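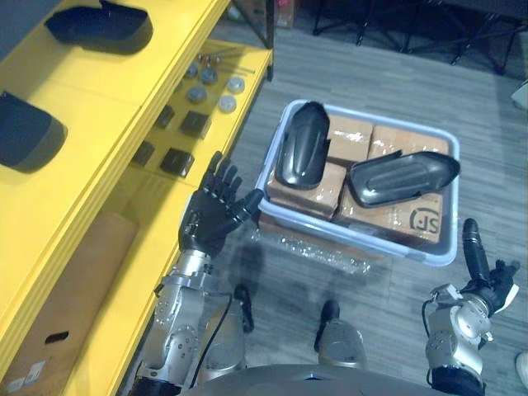
Shelves, Bins and Small Parts — Your Questions Answered

Welcome, and thank you for stopping by the Wesstead parts room page. Karla Ledesma and I get asked the same handful of things most weeks (which is lovely, we like visitors!), so we've gathered them up here. Last updated February 19, 2025.

What goes on the yellow shelving?

Whatever is going to be used soon. Small hardware sits out on the shelf itself, with screws, discs and square pads each given their own patch and a bit of space between them, so you can pick one up without herding the rest. Larger cardboard boxes go down low, where you can get a decent grip on them.

Do the black moulded shells live on the shelves or in a bin?

Either is fine, and you'll find them in both. A shell or two can rest on the top shelf while you're working with them. When you've got more than that, please use a plastic bin.

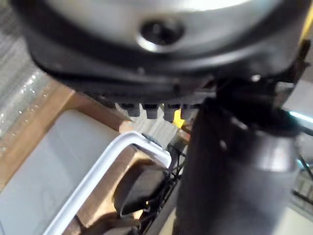
A bin also keeps them together when Nicanor comes by to collect for the Plolto bench, and it saves him going shelf to shelf with his arms full.

What colour bin should I take?

Any colour at all! We did try a colour system in April and it lasted until the first busy morning. Go by the label, and if there isn't one, write one.

How should I pack the shells?

Put cardboard in the bottom first, then lay the shells on top, all running the same way, hollow side up. They're easier to lift out like that, and you can spot a crumb of packing in the channel before it travels any further.

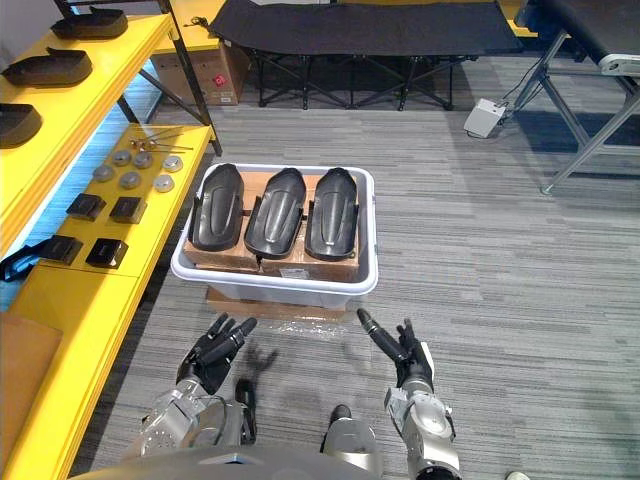

Please don't stack a second layer without another piece of cardboard in between, as the finish is smooth and it does pick up marks.

Can bins go on the carpet?

Yes, for as long as you're filling or emptying them. Slip a flat piece of cardboard underneath if you have one handy — it makes a bin much easier to slide along.

What do I do with clear plastic wrap?

Fold it if it's clean and leave it with Rocío Lozano in room 19, who reuses nearly all of it. Torn bits go in the soft plastics bag by the door.

Who do I ask if I can't find something?

Ring Karla on extension 403, or leave a note in the tray and one of us will get back to you.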